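Bultdale Allotment and Orchard Association
Minutes of the Summer General Meeting
Jul 30, 2022, Larkard Hall, upstairs room

The meeting opened at 10 a.m. with the chair presiding. The secretary took the minutes. Apologies had been received from four plot holders and from the site representative for Flillgate.

1. Minutes of the last meeting

The minutes of the May meeting were read and approved with one correction. Under item 5, "north gate" should read "east gate." The padlock on the east gate has been replaced and the code is unchanged.

2. Water

The new supply line from the road to the lower tank is finished. Dal Bello sent their final invoice for $2132, against a quote of $2000. The difference is for a second shutoff valve, which the board had approved by email in May. The invoice will be paid this week.

Members on the upper terraces said pressure is still poor in the evening. The board's view was that too many hoses run at once after supper. It was agreed to try alternate days for hoses, upper terraces on even dates and lower terraces on odd dates, through the end of September. Watering cans may be used at any time.
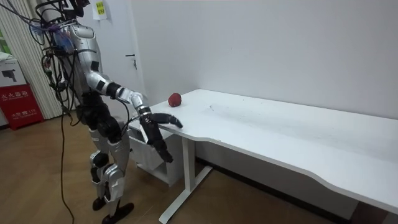
Does the alternate-day rule apply to drip lines?
Drip lines on a timer are exempt as long as the timer is set to run before 7 a.m.

One member asked that the rule be posted on both gates as well as sent by email, as several plot holders do not use email. Agreed. The secretary will print the notices.

3. Orchard

The early apples are coming in ahead of last year. The two old trees by the shed are carrying heavily and one limb has already been propped. The orchard group asked for help with thinning on the Flillgate side, where the fruit is small and crowded. Anyone free on a weekday morning should sign the sheet in the shed.

Windfalls may be taken by any member. Fruit on the trees is still to be picked on the shared picking days only. There was a long discussion about this. Some members felt the rule wastes fruit in a heavy year, and others said that without it the best trees are stripped before the picking days come round. A motion to drop the rule for this season was put to a show of hands and did not pass.
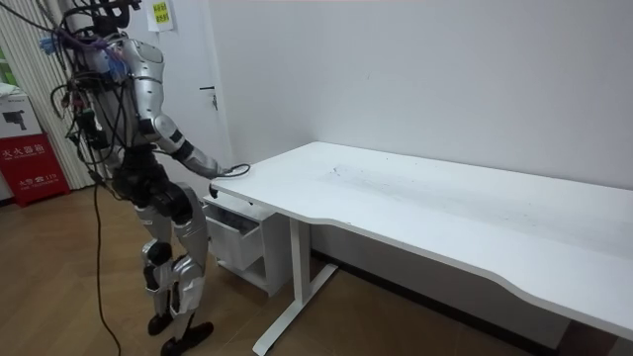 The orchard group will, however, add one more picking day in August and will put the date on the shed door once the ladders have been checked. The longer ladder has a loose rung and is not to be used until then.

Codling moth traps were put out late this year. The group would like to order next year's traps in winter and asked for a small amount to be set aside. The board will look at this with the budget.

4. Plots and waiting list

All 76 plots are let. Three have been reported as overgrown, and the plot holders have been written to. Under the rules they have four weeks to make a start – cutting back the paths counts as a start. The waiting list stays open.

A request to divide one of the large plots on the lower side into two half plots was approved. The present holder will keep the half with the greenhouse.

5. Fall sale

The sale will again be held in the hall. Last year it brought in $400, mostly from preserves and apples. Members bringing preserves must label jars with the contents and the month they were made. Apples should be sorted before they arrive, with bruised fruit kept apart for the juice stall.
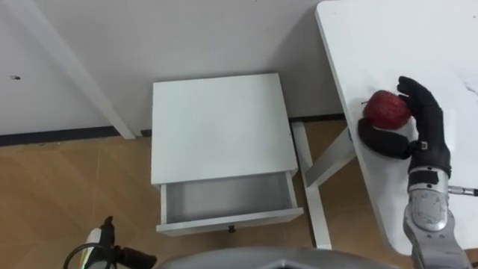 6. Any other business

Compost: the left-hand bay is full and closed until it has been turned. Please do not add to it.

Parking: the farmer has asked again that cars not be left in front of the field gate, even for unloading.

Key deposit: a proposal to raise the deposit was held over to the next meeting – the board has yet to get a price for new keys.

The meeting closed at 11:35 a.m. The date of the next meeting will be posted on both gates.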